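The Ravell arm, two winters in
Gallery by Michalis Katsaros
January 21, 2022

I was asked to put up some pictures from the shared workshop on Fakcombe Street, where a few of us have been building an arm since November of 2019. I said yes, with reservations. Build galleries make everything look finished, and this one drops things.

We call it Ravell. The kit it started from was a secondhand Wistari, sold as "ready in a weekend." I have a notebook with 33 pages of corrections to that claim. The base joint was replaced, then the replacement was replaced, and the elbow still has a play in it that I can feel with one finger.

The wrist camera is the part everyone wants to talk about. Lambrakis, who wrote most of the software, believes that enough recorded grabs will sort out the rest. We have 3,000 of them on a drive. I believe we have a very large record of a loose elbow.

Plastic fruit is the current task. Out of the basket, onto the board, back into the basket. On a good evening it gets through a run, and people clap – I would like to see it do the same with the lights changed. 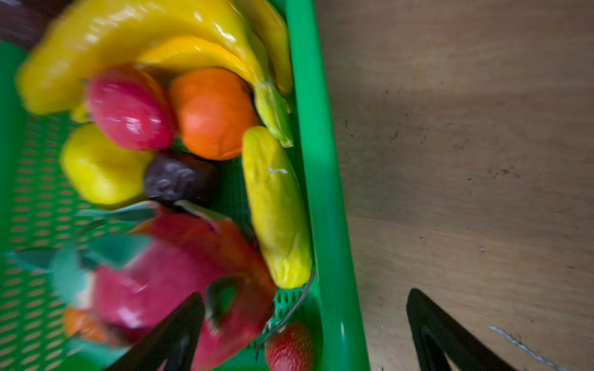

Run 201 was supposed to be the one where we stopped adjusting the grip between attempts. I give that rule a week. My view is that soft, round things are a poor test anyway if they all come out of the same toy box, and I've asked for a real potato more than once.

Next job is a new bearing for the elbow. Lambrakis wants a second camera first. We'll vote on it, and I expect to be buying the bearing myself.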